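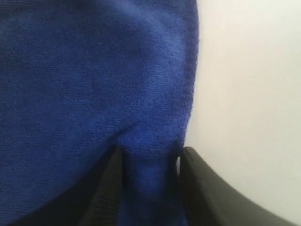 Do I need a fresh dyslexia assessment to get extra time in my exams at college, or will the one from school do?

The report from school will usually do, provided the college's learning support office has a full copy and has agreed your arrangements before the exam entry deadline. Ring them and ask what they want to see.

Posted by t_mackinnon, 5/17/18

That answer is lifted from the help page at Vostham College. I rang them. I was told my report was "a bit old", and when I asked how old a report has to be before it counts as a bit old, I was put on hold for long enough to learn the tune. Has anyone got through this with a school report?

haldane_l
I did, at Vostham, two years back. Mine was done when I was 15 and I started at 19. They wanted the whole thing, with the scores at the back. I'd sent the summary page, which apparently proves only that I own a summary page.

Fletcher T
Different story here. Same college, other campus, and I was told to get a new one. Cost me 200 quid, and that was with 145 off from the hardship fund. The new report said what the old one said in a nicer font.

haldane_l
Who told you that, the support office or your tutor? Tutors make things up.

Fletcher T
The support office. In writing. I'd have framed it but I'd spent the frame money.

marisa_r
I work in student support (not at Vostham, before anyone sends me their forms). Fletcher, I'd have queried that. Dyslexia doesn't wear off at eighteen. What can change is how you work, so an office might fairly want a chat with you about what helps now. That's different from making you pay for the full set of tests again.

Fletcher T
Lovely in theory. The exam was in January and the chat was offered for the week after.

marisa_r
Then you had grounds to complain, and I'm sorry.

Assunta Tedesco
Can I disagree a bit? My daughter's old report asked for 25% extra time and nothing else. The new one got her a reader and a separate room as well, and she needed both. I moaned about the bill like everyone else but I'd pay it again.

t_mackinnon
Fair enough, though I only want the extra time. I've found the full report now. It was in the loft under a Palumbo pasta machine. Some 4 pages are stuck together.

haldane_l
Scan the lot and email it, then ring the next day. Ask for the form number as well, it was 133 when I did it. If you say the number they assume you know what you're doing.

Fletcher T
It's been renumbered.

t_mackinnon
Of course it has. Sending it tonight, will post what they say.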